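Study guide notes: changes to the drama and verse section

Updated 11 October 2021

The drama and verse section of the Treton study library has been re-sorted. It now holds 675 guides, of which 123 are new since the last newsletter. Most of the new ones cover plays that are set in the last two years of high school. Guides to novels are not affected and keep their old shelf numbers.

The main change is in how a guide cites lines. Until now a guide could cite a play by page, by act and scene, or by line, depending on who wrote it. Page references failed whenever a reader had a different printing. All verse plays are now cited by act, scene and line. Prose plays are cited by act and scene only, with the first few words of the speech given in brackets. Where a play has no scene divisions in the original, the guide says so at the top and uses the act number alone.

Line counts follow the Pellen school texts. These number a shared line once, even when two or three characters split it. Readers using another edition will find the numbers drifting by a few lines in scenes with a lot of short exchanges, and the drift resets at the start of each scene. A table of the larger differences is attached to 102 of the guides. The rest will get one in November.

Character entries have been cut. The old format gave a list of traits followed by a quotation for each. Students copied the list and left the quotations behind, and essays came in saying a character was proud, loyal and brave with no scene attached to any of it. The new entry starts with the scene. It gives the reference, what the character wants at that point, what is said, and who else is on stage. Traits are left to the reader. Entries for minor characters run to about 175 words and do not include quotations at all.

Translations are handled separately. A guide to a translated play names the translation it was written from in the first line. If a quotation depends on the translator's choice of word, the original word is given after it. Guides that quoted from more than one translation without saying so have been withdrawn for correction. They are marked "in revision" in the index and can still be read, but should not be cited.

Two older series, Firon Outlines and the Taheri verse notes, stay in the index under their own names. They have not been converted and still use page references.

Corrections should give the guide title, the act and scene, and the edition used.
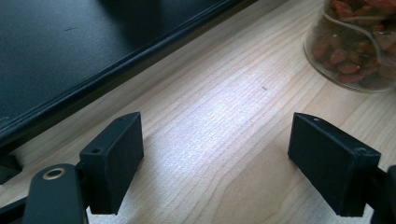

The line tables are useful, but I teach from the Taheri notes every fall and the page references match nothing my students own. If a full conversion is too much work, could you at least add the act and scene next to each page number? I did it by hand for one play and it took an evening. Also, the index still lists two of the withdrawn guides without the "in revision" mark, both under tragedy.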